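Robot arms coming to our packing room – what happens to the packers?
Posted in Working Life by Jasmina Kovačević

I run the late shift at Zirkstead, where we make up guest toiletry packs for hotels and hostels. Combs, toothbrushes, razors, the little bottles, all sorted by hand into tubs and then bagged up. We do 2,000 packs on a normal day, and in August we're getting a sorting table with two arms on it. Management have been nice enough about it but very vague, and I've got people asking me every break whether they should be looking for another job.
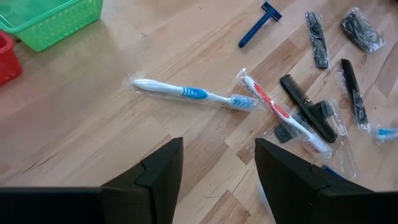

Most of my lot have been sorting for years and can do it while having a full conversation about somebody's wedding. So what I'd love to know, from anyone who's had this happen where they work, is what your day looks like afterwards. Do you just stand there watching? Did hours get cut? And is it noisy? (We have the radio on and there would be a riot if we couldn't hear it.)

Wekesa Makori

We went through this at Arisport, travel kits mostly, so near enough the same stuff as yours. I'll put down what changed for me in the order I noticed it.

The pace. I was quicker than the arms for weeks, and I was a bit smug about it. Then you go for your tea and they carry on. Nobody on my shift lost hours but two people who left weren't replaced, and I'd ask your managers straight out about that one.

The job itself. I used to sort, now I set out the items, keep the baskets in order and deal with whatever gets left behind. It's easier on my shoulders and harder on my head – you can't drift off the way you used to.

The table. Everything has its own place now and you learn to be fussy. Keep the floor round it tidy too, cables especially, and agree who is allowed to move the baskets. We had three people all being helpful at once and it was chaos. 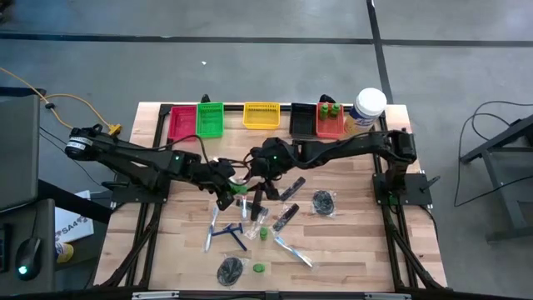 The noise. A bit of whirring. Your radio is safe!

The training. We got 30 minutes and a leaflet, and it wasn't enough. Ask for a proper day, paid, and ask for it before the thing arrives.

Krum Berisha

They'll all be gone by Christmas, mate. Seen it at Parker. Get it in writing.

Minttu Nieminen

I don't agree with Krum, though yes, do get it in writing.

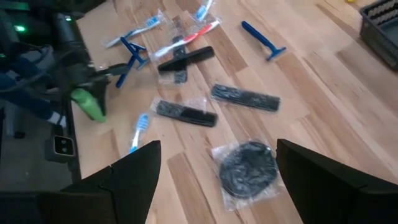 Wrapped goods were what kept us in work, and I'd tell your packers that first. We did a trial with 300 mixed items and I sat next to the table all day with a clipboard, feeling like a driving examiner. A bottle is a nice solid thing for a gripper to hold, but combs in clear film are another matter, especially when one is lying across another with a toothbrush tucked in on top. I'd separate a tangle like that without thinking. The arms took 80 goes at things I'd have done in one, and each time it was someone from the shift who worked out how to lay the items out better.

So get your best sorters in at the start, Jasmina, and get their pay looked at while you're about it, as it is a different job. Ours went up a grade but only after we asked twice.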